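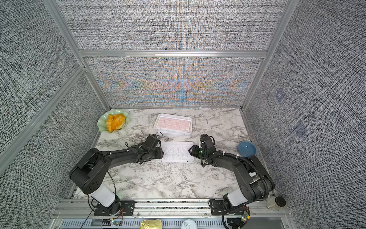
1. Opening – why keyboards

Morning everyone. Thank Mekdes Gebreyes for the invite, thank Santeri for the coffee.
Talk is 12 minutes, questions after. Keep moving.
Who has a spare keyboard in a drawer at home? Wait for hands.
Honkanen office: every desk move left one behind. They ended up in a stack in the supply room and then people just took the top one, good or bad.

2. Get them off the stack

First job – lay them flat, side by side, with space between. Can't judge a keyboard from its edge.
Clear table, hard surface. Marble is fine, wipes down easy. Food on its own plate, over in a corner.
Sort by color first, it's quick. Pink with pink, the cream one on its own.
Don't test anything yet!! People always want to start typing. Lay out, then look.
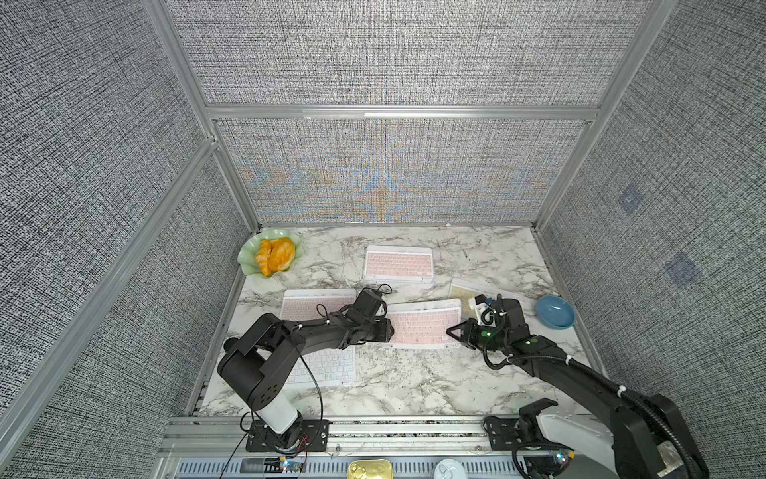 Keyboards laid out flat, pastries at the back left.

3. What to look for

Legends – can you still read them? Pale yellow keys are the worst, print is tiny and it fades.
Frame above the top row. White frames show every gray mark, thumbs mostly.
Space bar, check the middle for smudges.
Slots and switches along the edge. Dont poke, just look.
Compare sizes too – a big one with arrow keys and a small one are not the same thing to the person who gets it. Ask before you swap.

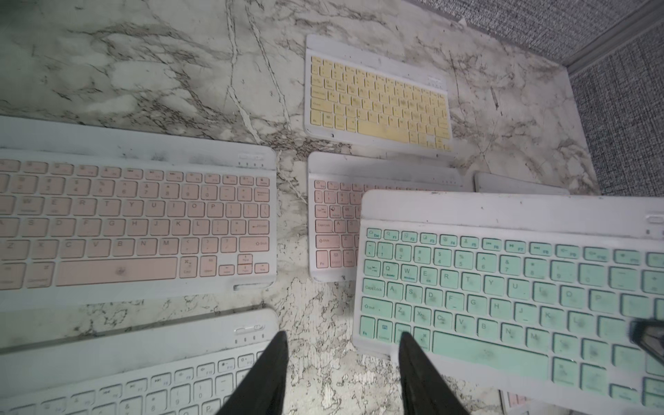 Cherry Mae's rule at Treltell was one damp cloth per keyboard, then a fresh one. Sounds fussy, but you stop moving the dirt along. Cloths come in packs of 100, cheap.
Label goes on the back, name and month. July if we do it this summer.
Anything that fails goes in the Pronosow recycling box, not back in teh drawer.

4. Close

Ask Édgar for the label template. Sign-up sheet by the door.
If time – the cable question.

Home | Talks | Notes | Contact

Related
Drawer by drawer: the Grindgate supply room
Valtteri Kinnunen – Labels that stay on
Sorting 200 cables in an afternoon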